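Nunden issues revised practice note for hand-held grippers

6 February 2026 | Andor Szalai

Nunden has published a revised practice note on the use of hand-held grippers for recording household handling tasks. It replaces the text issued last August and applies to all member sites, including Jalstead and Griltier.

The main change concerns soft goods. Operators must now close the fingers on a single fold of cloth, hold the grip for 800 milliseconds before lifting, and keep both finger pads in the camera's view throughout. The earlier text asked for 780 milliseconds and did not mention the pads.

Sites must also check pivot screws and pad surfaces before each session and log the result. A worn pad is to be replaced together with its opposite number - mixed pairs are no longer allowed. Recordings made with a mixed pair have to be marked as such and stored separately.

Declercq, which reviewed the draft, received 269 comments from members. Most dealt with patterned bedding, where the edge of a garment can be hard to separate from the sheet beneath it. The note sets no limit on pattern or colour, but asks that both be entered in the session log.

Last updated: 6 pm
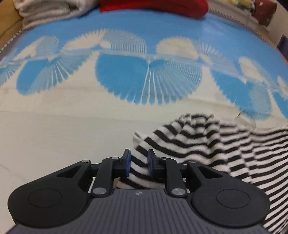 Sites holding more than 1000 recordings have until August to bring their logs into line. Smaller sites are expected to comply from their next session.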